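Last updated October 2023
By Sum-yee Tam
18 comments

The drawers that everybody walks past

Ginette Morin had the kettle on before I'd got my coat off, and by the time I'd found somewhere to put my bag we were already well into the subject of drawers. She has a great deal to say about drawers. She has been painting and mending small pieces of furniture in Cladton for long enough that people leave them on her step, sometimes with a note and sometimes without, and she can't quite bring herself to turn any of them away.

"I had a bedside cabinet come in February with no back and one leg," she told me, laughing. "I thought, well, you've had a time of it. And of course I kept it."

She started, as a lot of people do, with something she needed herself. She had moved to Cladton from Nenby, into a flat with no cupboards to speak of, and bought a chest of drawers at a house clearance for 60 pounds, which she now thinks was too much. It was a dark, sticky brown and smelled of mothballs. She sanded it on the landing, to the dismay of the people downstairs, and painted it grey, that being the tin she had.

Grey has stayed with her ever since. I asked whether she ever tires of it and she looked at me rather kindly, as though I'd asked whether she tired of bread.

"You can put anything on grey," she said. "A blue cup, a yellow lampshade, your shopping. It doesn't argue. White shows every mark, and black shows every bit of dust, and people will tell you they love a bright green cabinet and then a year later they ring me up — could I possibly come and do something about the green?"

What she cares about most is the top. The fronts get the handsome handles and the compliments, she says, but the top is the part that does the work, and she is firm with people who want it kept bare. She likes a surface you can drop things on when you come through the door. Crisps, a drink, whatever was in your pocket. A few scuffs don't trouble her in the least.
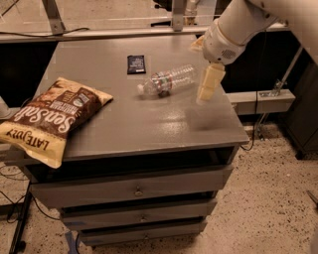

A grey cabinet top in everyday use, with a bag of Late July sea salt crisps and a bottle of water.

"People apologise to me for their scuffs!" she said. "They ring and say, Ginette, I've marked it, I'm so sorry. And I say, good, you've been living with it. I put enough coats on for a bit of wear. If you want it touched up in a few years, bring it back and we'll have a cup of tea."

The sheen is a matter she has gone back and forth on. Dead flat paint looks lovely on the day, in her opinion, and then holds on to every greasy fingerprint. Full gloss makes a small cabinet look like something from a school corridor. She settled on a finish with just a little shine to it, enough to catch the light from a window and enough that a damp cloth will take off a ring from a glass if you get to it before bedtime.

We talked for a good while about what goes inside, too, because I had come with a confession about my own drawers, which are full of batteries and takeaway menus. She was very gentle about it. The top drawer, she thinks, should be for whatever you'd otherwise leave on top, and it should run so easily that you can open it with one finger while holding the post. She rubs the runners with a stub of candle. Lower down you can be as untidy as you please.

"My bottom drawer is a disgrace," she said cheerfully. "String, mostly. I've got a jam jar of odd screws in there that came with me from Nenby, and I've never found a hole that fits any of them."

Snacks were a sore point in her house for years, it emerged. Her sons would come in and leave an open packet hanging half over the side of the cabinet, and there'd be crumbs in the top drawer by evening. She tried a basket and she tried a tin. In the end she bought a packet of clips and gave up on the rest.

I asked if there was anything she wouldn't take on, and she thought about it right through the second pot of tea. Wardrobes, she said at last, on account of the stairs. Anything with a mirror she'd want to see first. But a small cabinet with drawers that stick and a top that somebody has stood a hot pan on — she'd have that tomorrow.

She walked me down to the street door when I left, and there on the step was a little stool with a split seat and no note. She had it under her arm before I'd finished saying goodbye.

43 shares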